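Seating and Positioning, Session 4: Pressure relief for people who sit all day
Course notes, Sunil Barua

Last time we measured for seat depth and footrest height. Today is my favourite part of the whole module, pressure relief, and I hope you'll see why by the end of the session!

Start with the sitting bones. In an upright chair they carry a large share of the body's weight over a very small area, and the skin between bone and cushion gets squeezed. Small shifts help blood get back in. Most of us fidget all day without noticing. A client with reduced feeling or movement can't rely on that, so we build the shifts into the day.

Ways to shift weight that we'll practise in pairs:
Forward lean, chest towards the knees, brakes on
Side lean, one hip at a time, elbow on the armrest
Push-up on the armrests (hard on the shoulders, so go easy) 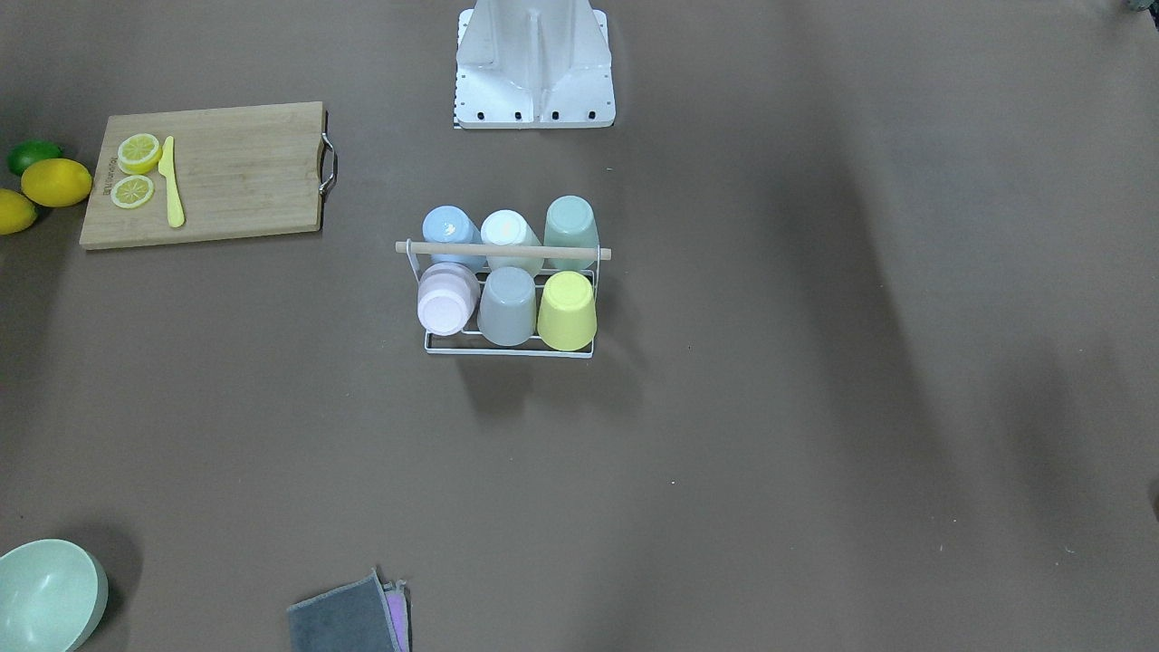

Forward leans are wonderful because they ask so little of the arms. Many clients can lean onto a table at mealtimes or while reading, and then it stops feeling like an exercise. Agree a timetable with the person – every 30 minutes is the one we'll use in the practical – and let them choose the reminder. Phone buzz, kitchen timer, the radio news, whatever they'll put up with.

Cushions next. We have the Wulura (foam) and the Ranberg (air cells) to try. Sit on both, please, and then do the hand check on your partner: palm up under the sitting bone, feel for the lowest point. If the air cushion has bottomed out you'll know straight away.

Skin checks happen morning and night, with a long-handled mirror if needed. A red patch that doesn't fade gets reported the same day, and we keep weight off it.

For March: read the Gistholm case notes and write up to 800 words on her cushion choice.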